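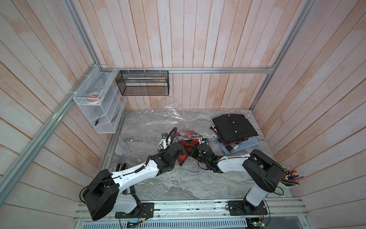 The Dallside two-arm cell with a folding and bagging task on the table. Photo: Brusmont Robotics Club

FOR IMMEDIATE RELEASE
11th April

BRUSMONT STUDENTS TAKE LAUNDRY ROBOT TO ZAVER CHALLENGE

Two arms, one bag, a pile of shirts. Team Dallside heads to the final with 71 points

BRUSMONT - The Brusmont Robotics Club has qualified for the final round of the Zaver Student Automation Challenge. The club's entry, called Dallside, is a pair of robot arms that have to pick up shirts and put them in a clear plastic bag. Team scored 71 points in the qualifying round. The cutoff was lower than that but the organizers have asked teams not to publish the full table yet, so we won't.

The final is held at the Agudelo Center. Doors open to the public in the afternoon, entry is free, parking behind the building only.

About the task

Every team in the challenge gets the same job sheet. Clothes go on the table, clothes go in the bag, bag stays on the table. No hands inside the work area once the clock is running. A dropped garment costs points. A torn bag ends the run.

Sounds easy. The club has been at it since November.

"People ask why we didn't pick something harder," said Kanako Onishi, team lead. "Then they come by and watch us try to open a plastic bag with two grippers for an hour. A shirt is never in the same shape twice. The bag is worse."

The students work with button-up shirts, plaids, prints, whatever club members bring from home. Dark fabrics gave them trouble early on. So did the bag, which is see-through and shiny and moves when anything comes near it. A camera sits on the wrist of one arm, and the team spent most of the winter on getting usable pictures of the bag's edge under the room lights.

The arms are driven by a program the students trained on their own practice runs. A student guides the arms through the job, the run is saved, and the program learns from the saved runs. The club now has 1000 of these on file. Some are very bad and were kept anyway, becuase the team wanted the program to see what a slipped sleeve looks like.

About the build

Dallside sits in its own small enclosure, with whitewashed wood-look walls on three sides and aluminum rails. Both arms are mounted along the front edge and reach in toward the back wall. The table is a gray and white marble pattern. Tape and pliers hang on a wire rack on the left wall, within reach for quick fixes between runs.

Work on the cell was split between 3 groups: mechanical, wiring and training. The mechanical group finished first and got moved onto wiring. Wiring took longer than planned. Most things did.

"We rebuilt the left gripper mount twice," Onishi said. "The first one was fine on the bench and useless with a heavy flannel. Second one was mine and it was also not good. The one we have now, I would not touch it before the final, and I've told everybody that."

What counts in the final

Teams get 2 runs in the final, best one counts. The garments are picked by the judges and handed over on the day. Folded items score the same as loose ones in the bag, but a garment hanging over the edge of the bag counts as dropped. Teams may restart once without penalty if an arm stops by itself.

Dallside's best practice run so far got every garment into the bag with time left over. Its worst, the same evening, put the bag on the floor. The team is working on making the first kind more common and will keep training up to the day before, when the cell has to be packed and moved.

What's next

The club will show the cell at an open evening before the final. Visitors can watch a practice run, ask the students questions and bring an old shirt for the robot to try. Shirts should be clean please. No zippers, no sequins. Kids welcome, stay behind the tape line.

After the challenge the cell goes back to the club room, where new members will use it for the fall beginners class. The training files and wiring diagrams will be shared with any school club that asks. Parts list too, once somebody types it up properly.

Help needed

The club is looking for:
Adult button-up shirts, any color, any size
Clear plastic bags, large, unused
A van and driver for the day before the final, cell must travel upright
People who can stay late to help unload at the Agudelo Center

Offers of help can be left at the Brusmont front desk, marked "Robotics". Please put a phone number on it, last time we got three boxes of shirts and no name to thank.

About the Brusmont Robotics Club

The Brusmont Robotics Club is a student-run club open to all grades. No experience needed to join. Members meet after classes through the school year to design, build and program robots for competitions and local events. This is the club's first entry in the Zaver Student Automation Challenge.

Media contact

Kanako Onishi, team lead
Brusmont Robotics Club
Interviews and filming by arrangment, after classes only. Extra photos of the cell and the team are available on request. Please credit the club.

- END -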